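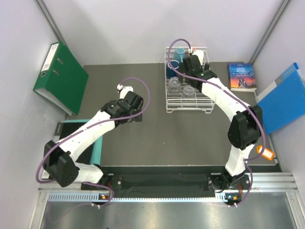 The dish cell at our Plomcombe site went onto the regular rota in April. It has 2 arms on one rail and handles the break room crockery: cups out of the rack, onto a tray, tray to the shelf. I maintain it, so these notes lean toward maintenance, but most of what I have learned since then concerns the shift plan.

First the numbers. We logged 3640 cup transfers up to June 30, 2021. A transfer counts when the gripper closes on a cup and the cup ends up standing where the plan says. Regrasps are logged separately. Glass is slower than the colored cups, and a glass standing upside down needs its own approach angle. Sovon, who supplied the control software, gave us one grasp profile for everything. We now run six.

Before the cell, the job belonged to whoever was on the late kitchen shift. It was never written into a job description. Nerea Arroyo did most of it and could clear a rack while answering a question about the next day's delivery. Her time is now booked to stock control, with a grade change that took two rounds with the Palma office to settle. She still gets called over when the cell stops, and for the first weeks those calls were recorded nowhere. I have added a code for them.

Stops are the real cost. An arm that halts with a cup in its fingers holds position until a person clears it, and clearing takes a trained person. We had two people trained at the start, Nerea and Leandro Cuesta, both on the same shift. On the other shift a stopped cell stayed stopped. Teodoro Cordero has since done the course and the gap is smaller.

Cable routing deserves a paragraph. The purple cables run outside the arm with enough slack to loop over the gripper, and that slack has to clear the rack wires on the way in. Too short and the elbow pulls at full reach. I mark the loop length after each service and check it against the mark before restart.

Rack loading has changed too. People used to put cups in any way they fitted. Now there is a laminated sheet, and some of the older staff resent being told how to put down a cup by a machine's timetable. I think they have a point - the sheet was written by me and Sovon, and the kitchen saw it when it was already on the wall. The next version goes to them first.

Open items: a quieter gripper close, and a second profile for glass with thick rims. Burkora have quoted for the fingertips.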